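Spent the whole of April getting rid of clothes. Started at 349 pieces. Yes I counted, socks not included, don't judge. Goal was 300 and I blew right past it.

What went first: jeans from two sizes ago. Band shirts. A coat I bought in Lollstead and wore maybe twice.
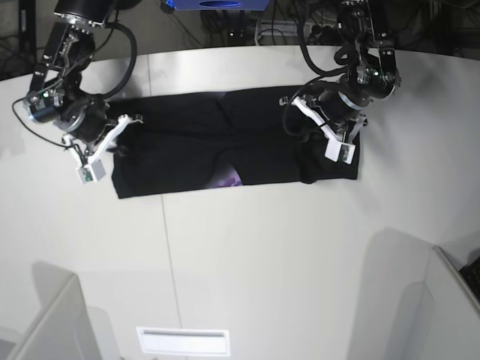

The hard part is the black stuff. I own so much of it and it all feels usefull when it's in my hand. New rule, stolen from my friend Simin Mahmoudi: if you wouldn't pack it for a week away, out it goes. Brutal. Lost 16 tops in one evening.

Selling is a pain btw. Seven listings up, one sold, and the buyer wanted to haggle over postage. The rest is going to the thrift store on Fahmy, they take drop-offs till 4.

Next up is the cord drawer. Then the corner behind the desk, wich I've been avoiding since we moved in.
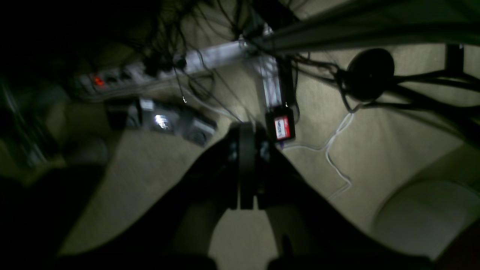
Power strip on the carpet, red switch lit.

Anyway. Shoes next month. Send hangers.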